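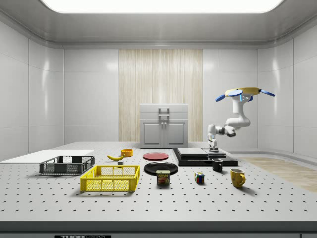 2023-03-06

A slow start this morning, the glue pots taking their usual age to come up, so I had time for a proper look at the parish register Simone Figueiredo brought in from Barasa. It is a lovely fat thing, 113 leaves, and somebody long ago mended the gutters with a brown paper tape that I have come to dislike very much indeed.

I tried the new batch of wheat paste on the tape first (8 parts water to one of starch, left on for 18 minutes under a bit of polyester film) and it lifted beautifully on the first gathering, less so on the second, where the adhesive is darker and I suspect it's animal glue. Ismael thinks a thicker poultice would do it. He may well be right – he usually is about glue – but I'd like to test the ink again before we put more damp anywhere near those margins.

Sewing: the old cords are sound at the head and hopeless at the tail. I'm inclined to keep them and add linen extensions, as we did with the Pondness ledger in November, which has opened nicely ever since.

Markex still haven't sent the tissue. Rang them, was put on hold, gave up and had my tea.

Tomorrow: ink tests on leaves with red headings, and ask Simone whether the loose map belongs at the front or the back.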